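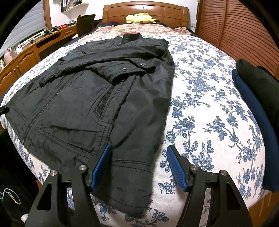
## Harenura evidence bags, tamper-evident, pack of 300

These bags are made for police stores, customs posts and private security teams who must keep seized goods safe until the court asks for them. Each bag has its own serial number, printed on the bag and again on the tear-off receipt. If somebody lifts the seal, a warning word shows in the tape and it can not be pressed back.

- Sizes: small, medium, large and Jondeck (extra wide, for clothing)
- Writing panel for case number, place, officer and time
- Holds up to 5 kg – for heavier goods please order the Solberg sack
- Minimum order 4 packs, sizes may be mixed

Damp items should be dried first, or put in our paper version. Please write on the panel before you fill the bag, the pen goes through thin plastic very easily.

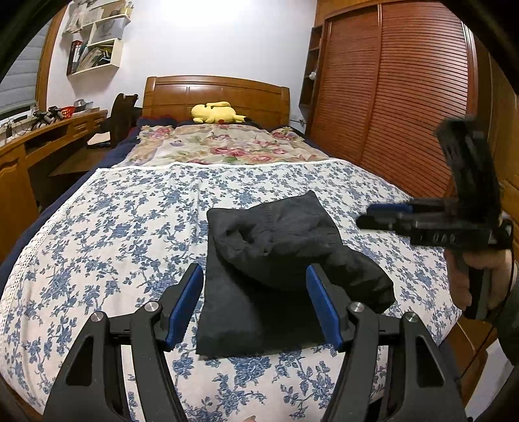

*Bed with floral covers and a yellow plush toy.*

We keep 4,000 bags ready in Golterstead. Orders received before noon leave the same day. For own numbering or a printed crest, ask Elfriede Fröhlich in our sales office – the next print run is in October.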